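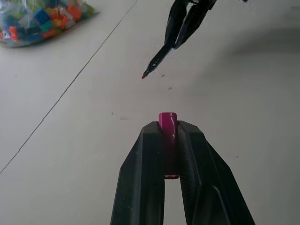 Workshop Practice for Automated Cells
Handout 8: Looking after the grippers on the two-arm cell

Prepared by Zorica Živković. The section on finger pads was written together with Keerthana Unnithan.

Before the practical, please read the whole handout once. In the laboratory you will work in pairs, one person at the cell and one person at the screen. The person at the screen does not start any movement until the person at the cell has said "clear" in a loud voice. We had a pinched finger in February and I do not wish to write a second accident form.

1. What belongs to the cell

The cell is called Rilis on the drawings and in the booking list. It has a left arm and a right arm, both with a two-finger gripper, and a small camera at the wrist. The arms share one white table. The control cabinet stands behind the door, and the key for it is with Vignesh Fernandes in the tool store.

The fingers are the part which suffers most. They touch the objects, they touch the table when a height is set wrongly, and sometimes they touch each other. The motors and the gear inside the gripper are closed and you have no work to do there. If you hear grinding from inside, stop and report it.

2. Making the cell safe

Move both arms to the park position from the screen. Do not push them by hand while the drives are on.
Open the grippers and take out anything they hold.
Press the stop button and turn the main switch to 0.
Wait until the lamp on the cabinet is dark. The compressed air of the neighbouring cell is separate, so the hissing you hear comes from there.
Hang your name card on the switch.

3. Cleaning the fingers

Scuffs on the black surface are normal and you should not try to polish them away. Dust is another matter. A small grain between the finger and the object is enough to turn a round part a little when the gripper closes, and then the cap does not meet the marker straight.

Wipe each finger from the root to the tip with a dry cloth. After this use a cloth with a little alcohol on the inner faces only. Let them dry in the air. Look at the inner edges from the side, against a light. A good edge shows one even line of light. If the line is broken, there is a notch, and you write down which arm and which finger. In our log we say "left finger" and "right finger" as they are seen in the wrist camera of the same arm. Many mistakes in the older log pages come from people who stood in front of the table and wrote the sides from there.

Wipe the table also. The joint between the two table panels collects crumbs, and it needs a soft brush.

4. Finger pads

The thin pads on the inner faces are changed after 68 hours of work, or earlier if one corner is lifting. The hours are shown on the service page. Please reset them after the change and not before, because twice already the counter was reset and the pads stayed in the drawer.

Pull the old pad slowly, beginning at the tip. Clean the glue away with the plastic scraper. No knife. Put the new pad with its square end to the root of the finger and press for the time you need to say your full address. Always change both pads of one gripper together. If only one is new, the object sits out of the centre.

5. Checking the closing point

Turn the cell on again and take away your name card. Close each gripper slowly with nothing inside. The two tips must meet along their whole width. If a strip of paper can pass between them at one side, the finger is mounted at an angle: loosen its 2 screws by a quarter turn, close the gripper gently, and tighten while it is closed.

Now do the same check with an object. For the left arm we use a short round piece, held upright with its top a little above the fingertips. When the piece leans, look first for dirt and only then for a crooked finger. For the right arm we use a marker, held by the barrel with the tip pointing down at a slant. The tip must stay above the table at every moment. Keep at least 17 mm of free height during the first run, and come lower only when your partner agrees.

The two arms are checked one after the other. When both have passed, bring them slowly nearer to each other, at the lowest speed, and keep your hand on the stop button. Spare parts, such as the bags with building blocks, can stay at the far side of the table if no arm passes over them in your program. Ask if you are not sure.

6. What to write in the log

Your names, the arm, hours on the counter before the reset, notches or lifted corners, and the result of the paper check. Write also what you did not finish. Usha Nair reads the log every morning at 8 and she orders new fingers from it, so "gripper bad" is of no use to her.

7. Questions to prepare

Why does one new pad and one old pad move the centre of the object?
What would you see in the wrist camera if a finger was mounted at an angle?
Which of the steps in section 2 can be left out if you only brush the table? (Sivaprasad Naidu will ask you this at the door, and the answer is none.)

Reading: Panicker, chapter on end effectors, the pages on parallel fingers only. The copy in the laboratory may not be taken home.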